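Parents and Kids Wanted: Tell Us Your Family Stories

Omness is a small website about everyday family life. We are putting together a new series called Caught in the Act, and we are looking for parents, grandparents and other caregivers who will talk with us about funny things the children in their homes have said or done.

We have room for 40 families. You do not need any writing experience. You tell the story, and one of our editors writes it up and sends it back to you before it goes on the site.

What we are looking for

Stories about children between the ages of 3 and 11 work best. We would like to hear about:

Excuses for chores that were not done
Notes left for teachers, siblings or the tooth fairy
Attempts to help with cooking, laundry or a pet
Questions asked too loudly in a store or waiting room

The story has to be true and it has to be from your own family. Please do not send something you saw online. We do not use stories about a child being hurt or punished, or about bathroom accidents past toddler age. 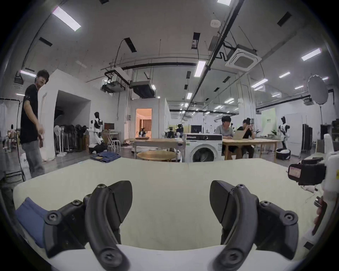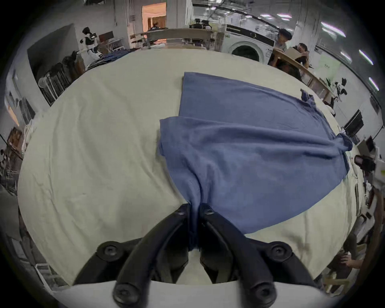

What taking part involves

You will have one phone or video call with an editor, lasting up to 40 minutes. Children can join for part of it if they want to. After that we may email you a few follow-up questions. Most families hear from us no more than six times in all.

Each family whose story is published gets a $140 gift card, sent by email once the story is up. If we record a call and do not use the story, we pay half.

Names and privacy

We use first names only, and you can pick a different name for your child. We do not publish the name of your town or school. Photos are optional. A parent or legal guardian has to sign the consent form, and children age 7 and up are asked for their own okay as well. You can pull out at any point before publication.

Who can apply

You must be 18 or older, live in the United States and be raising or regularly caring for the child in the story. Families who took part in our Dultow bedtime series in March are welcome to apply again with a new story.

How to apply

Send an email with the subject line "Caught in the Act" to the series editor, Geum-ok Moon, using the contact form on this site. Include your first name, the ages of your children, the best time to call and two or three sentences about what happened. Please keep it short. The deadline is September 10, 2022. We answer everyone, including those we cannot fit in.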